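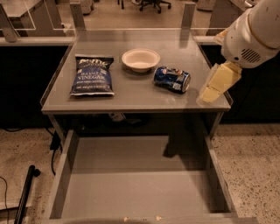

The smell started in February, or that's when I finally admitted it was a smell. Before that I had been calling it "the old house thing" and lighting candles at it. If you have ever lived near the river in Kanside you probably know the one I mean -- a little bit potato, a little bit wet dog, worst in the hall closet and first thing in the morning.

I cleaned the closet. I washed every coat in it, including the ones I don't wear. I pulled up the mat, sniffed the baseboards like a crazy person, and bought one of those little tubs of crystals that collects water. The tub filled up in no time, and that got my attention, because there are no pipes anywhere near that closet.

So I put on the worst pants I own, opened the hatch and went down into the crawl space with a flashlight in my teeth (don't do that, it tastes terrible and you drool).

What was down there

Dirt, mostly. There was an old plastic sheet over part of it, torn in places and pushed up in a heap by the back wall, and the ground where the plastic was missing looked dark. The insulation between the joists was hanging down in sad gray strips. On the wood above the worst corner I found a white fuzz, which I poked with a screwdriver. The screwdriver didn't sink in, thank goodness. The wood was still hard.

I spent that whole evening reading about crawl spaces and eating dinner out of a bag. There are people online who feel VERY strongly about vents. One camp says keep them open, one camp says seal them shut, and both camps have photos of rotten beams to prove it.

The next morning I started calling companies. I got quotes from 3, and they could have been for different houses. The first wanted to dig a drain all the way around and put in a pump. The second guy went down for what felt like the length of a song, came up and told me I had toxic mold and should think about a hotel. The last one, a small outfit over in Plesitz, spent most of the visit outside looking at my gutters. They pointed at the downspout by the back corner and asked how long the bottom piece had been missing.

I had no idea it was supposed to have a bottom piece.

Their price came to about $2,000 for new ground cover, taking out the bad insulation and cleaning the joists. They also told me to fix the downspout first and wait before I spent anything with them, and I liked them a lot for that.

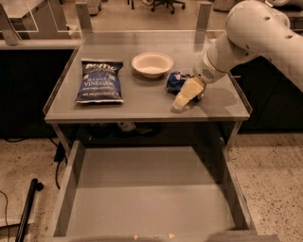

Fixing the outside first

The downspout part was easy and cheap. I got an elbow and an extension at the hardware store on Samuel Street, screwed them on, and now the water goes out to the lawn where it belongs. It was kind of embarrassing how simple it was!

The dirt was harder. Over the years the flower bed had settled so that it sloped back toward the house, and every time it rained I was basically watering my own foundation. I moved soil for two weekends. I don't own a wheelbarrow so I used a sled. Yes, a snow sled, and it works better than you'd think on wet grass, though my shoulders had opinions.

Then I waited and kept checking with a cheap humidity meter I left on a block down there. The numbers came down slowly, then shot back up after a big storm, then came down again and stayed lower. The dark patch got smaller but it never went away completely, so I called Plesitz back and booked the rest.

The dehumidifier question

They were done in 2 days. The new cover is thick and white and taped at the seams, and it goes partway up the walls. I can crawl around on it without getting muddy, which makes me weirdly happy. They left the vents for me to decide about, and I ended up closing them and adding a dehumidifier. I bought a used Nirnden from a neighbor's yard sale for $100, and it's loud. It hums right under the couch. I've gotten used to it, mostly, but guests ask what it is.

Please check that yours has a hose outlet before you buy. Emptying a bucket in a crawl space gets old by the second trip, and I say that as someone who spilled one down her own sleeve.
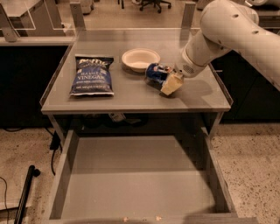 Sea salt and vinegar, as usual.

Stuff I'd do differently

I would have walked around the outside of the house in the rain, right at the start, with an umbrella and a cup of coffee. I could have seen the puddle at that corner from the driveway if I'd ever looked.

I'd also take pictures before anyone touched anything. I have plenty from after and only a blurry one from before, and now I can't really show people how bad the insulation was.

And I would skip the candles. The closet smelled like vanilla potatoes for months.

Next up is the insulation, because the floor over that part of the house is freezing without it. I've been told to let the joists dry out a while longer before I close anything in, so for now it's thick socks and a rug I dragged in from the bedroom. If anybody has used the rigid foam board kind down there, tell me how you cut it to fit around the pipes.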